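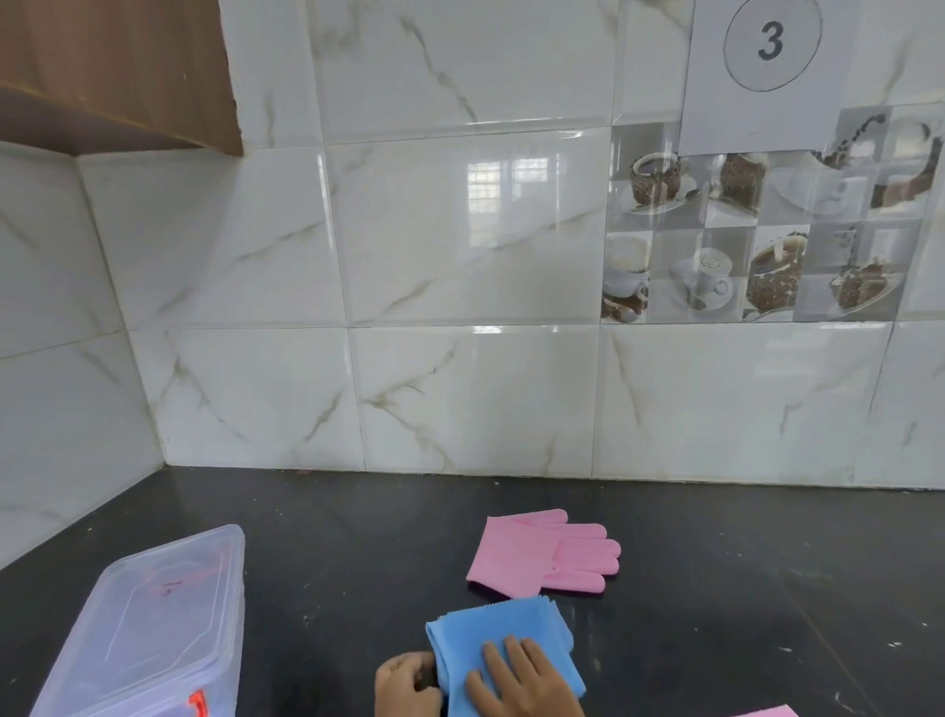 Ferncombe Opens Pasar Brake Workshop to Weekend Track Drivers

FERNCOMBE -- Drivers who take their own street cars to the track will soon have a place to learn how their brakes work and how to look after them. Plutis, the independent brake and suspension shop, is starting a hands-on course called Pasar in June, and sign-up is open now.

Pasar grew out of questions the shop hears every spring. People come in with a soft pedal after their first track day and want to know what went wrong. Quite often the fluid has boiled, and a flush with fresh high-temperature fluid gets them back out there.

"We love talking about this stuff, and we could talk about it all day," said Sidra Afridi, who founded Plutis and will teach the opening session. "Bleeding your own brakes for the first time is a great feeling. You press that pedal, it's firm, and you did it yourself!"

The course runs for 10 weeks, with one evening class a week. Students work in teams of two on their own cars, with shop lifts and tools provided. Early classes cover fluid, lines and pads. Later ones move on to rotors, cooling ducts and caliper rebuilds -- the part the instructors are most excited about.

Nabil Harb, lead technician, will run the caliper sessions. He has been rebuilding calipers for club racers for years and has put together a set of worn parts for students to take apart, measure and put back together.

"You learn so much from a bad seal," Harb said. "I want everyone to hold one in their hand and then go look at their own."

Forough Karimi will lead a class on reading pad wear, including how to spot uneven wear and what it says about the slide pins. The course ends with a track evening, with three instructors on hand in the paddock to check cars between runs.

No earlier shop experience is needed. Students should bring closed-toe shoes, safety glasses and the owner's manual for their car. Cars must be registered and able to drive in under their own power.

To sign up or ask a question, stop by the Plutis front counter or call the shop before 6 p.m. and ask for Manouchehr Parsa.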